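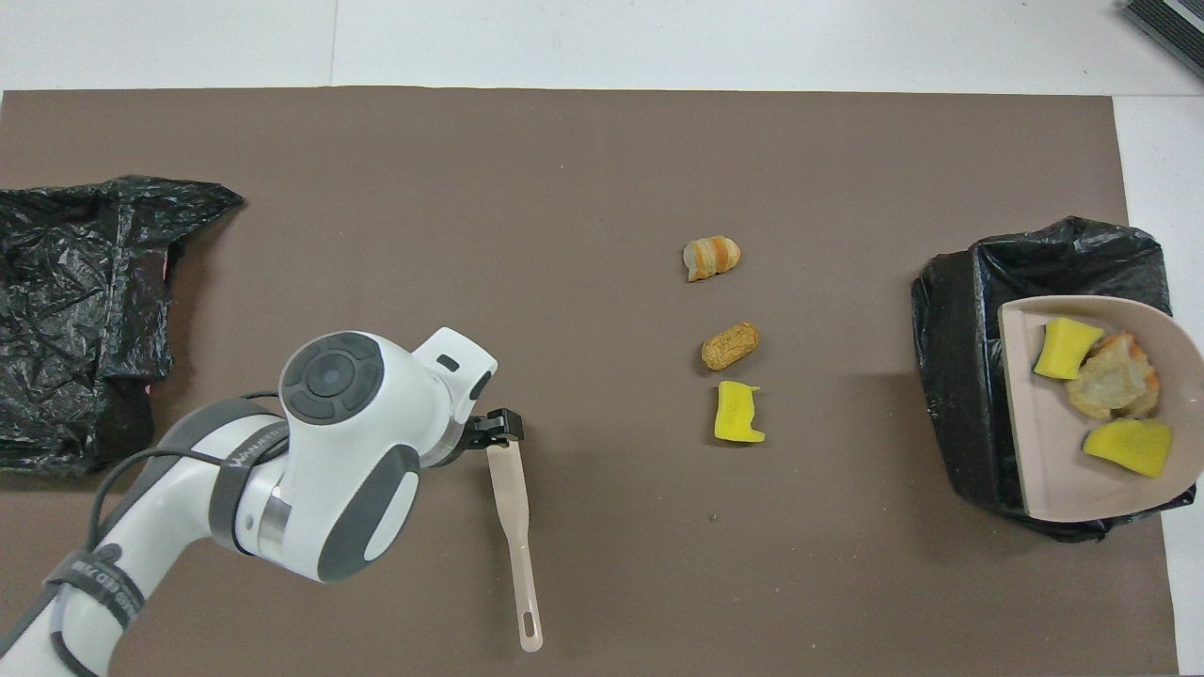
Betreff: Re: [Setby-Haus] Krümel, Kehrblech und die Biotonne
Datum: 02.04.2023

Hallo in die Runde,

am 02.04. schrieb jemand aus dem zweiten Stock:
> Können wir uns bitte einigen, was nach dem Frühstück mit den Resten
> auf dem Tisch passiert? Ich habe schon wieder Brot, Erdnussschalen
> und Schwammstücke im selben schwarzen Beutel gefunden. Der Beutel
> stand offen in der Teeküche. Und wer zerlegt eigentlich die Schwämme?

Zur letzten Frage: Die Schwämme zerlege ich. Die großen von Jernell passen in keine Kanne, also schneide ich sie klein. Dass die Stücke gelb sind und neben einem abgerissenen Brötchen nach Käse aussehen, ist mir seit August bekannt. Es hat noch keiner hineingebissen, soweit ich weiß.

Zum Rest: Brot und Erdnussschalen gehören in die Biotonne, Schwamm in den Restmüll. Vandeck nimmt die Biotonne sonst nicht mit und klebt einen Zettel dran. Den letzten Zettel habe ich aufgehoben, er ist sehr höflich formuliert und kostet 18 Euro.

Das Problem ist das beige Kehrblech. Da landet alles zusammen drauf, Schwamm, Brot, Schwamm, und dann kippt man es eben in den Beutel, der gerade offen steht. Mein Vorschlag: erst das Essbare mit der Hand absammeln, dann kehren. Das dauert bei elf Leuten am Tisch keine zwei Minuten, die Diskussion darüber läuft jetzt schon deutlich länger.

Und bitte die braune Unterlage liegen lassen. Auf der weißen Tischplatte sieht man zwar jeden Krümel besser, aber die Kratzer leider auch - über 400 Euro wollte Lodhi für eine neue Platte, und das war vor der Preiserhöhung.

Neue schwarze Beutel liegen im Schrank unter der Spüle, hinten links, hinter den Filtertüten.

Grüße aus dem Erdgeschoss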